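July 7, 2021

Table again today. I signed up for the summer project because the flyer said "teach a robot," and so far what I have taught is my own wrists how to ache. Rolell is the name of the thing we're supposed to end up with, a policy that can tidy a bathroom counter. Clilumeo is the software that swallows what we record. I keep mixing the two up in the log and getting comments back in red.

Target for the team is 1,000 good episodes by the end of the session. The board by the door said 1,112 when I came in, which sounds like we are finished, except that number is everything recorded and the good ones are a separate column that somebody wiped off with a sleeve. I asked which number goes in the report to Prurnorberg. Got told both. I would bet money on which one ends up on the slide.

Did 29 before lunch. Fourteen were thrown out when the checker ran over them, most for tracking dropouts and a few for what it calls "hesitation." I was hesitating! I was thinking about where to put the thing down. If the point is to copy how people do tasks then people hesitate. I said this in the group meeting and the answer was that hesitation hurts training, and then we moved on to the snack budget.

What bothers me more is how narrow it all is. Same table, same basket, same toothbrush, same light. We nudge the start position a little every time and write "varied" in the notes field. I nudge it to the places where I know it's easy to grab, and I doubt I'm the only one. So the model will learn toothbrushes where lazy students put them. In December, when the demo is supposed to happen, someone from Prurnorberg will bring their own toothbrush, a fat electric one probably, and then we'll see.

Fang is the other arm of the class, the team with the simulated version. They get to run theirs overnight and sleep. They also have a plot that goes up and to the right, and I don't believe that either, but it is a very nice plot.

To be fair (I promised myself I'd be fair in here), using two grippers got easier this week. The left one used to wander off whenever I was watching the right. Now I can park it low and forget it until I need it. My hands are learning, at least. Whether anything else is, ask me when there's a loss curve I'm allowed to see.

Saved one from the afternoon, toothbrush up in the basket and me with a gripper in each hand.

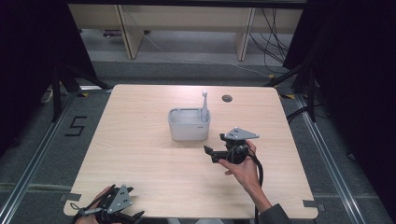

Why collect it by hand when the simulator can make as many as you want? Contact is the part the simulator gets wrong, so a policy trained only there tends to fumble when it touches a real object. I wrote that down from the lecture and it's the one argument this month I couldn't pick a hole in.

Still need to redo my notes fields before the next upload. Also wrist tape, the wide kind. And ask again about the good column.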